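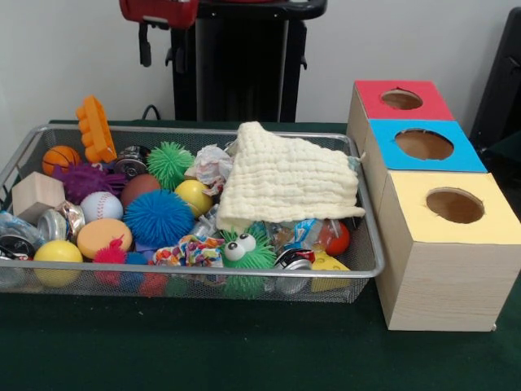

# Can a robot clean up my room yet?

I get asked this a lot, mostly by kids with a lot of stuff on the floor. My answer is "kind of, and slowly." Sorry!

Let's think about what tidying means. Say you have a basket full of mixed-up things: a baseball, a spiky rubber ball, a soda can, a crumpled wrapper, a cloth flopped over the top. You reach in and grab the baseball without even thinking about it. Easy, right?

Now pretend you're a machine. First you have to figure out where one thing stops and the next one starts. A clear plastic bottle is a real pain, because you see right through it to whatever is behind. And what about the things hiding under the cloth? You only get to see a little bit of them.

Then comes the grabbing. A baseball is firm and keeps its shape. A wrapper squashes. A spiky ball with soft, floppy bits bends every which way, and cloth changes shape each time you touch it (try picking up a towel the exact same way twice, I dare you).

My friend Pui-shan Lam teaches robots at a workshop in Hornthorpe. Her robot, Rovik, practiced picking things up 3,530 times, and it still drops wrappers. It needs nearly five minutes to sort a small pile that her nephew does before his toast pops up!

Machines are great at chores that stay the same, like washing dishes once you've loaded them. Messy piles are different every single time, and that's the hard part.

Want to try it yourself? Put on oven mitts, close one eye, and sort your toy box for three minutes. Tell me how many things you dropped.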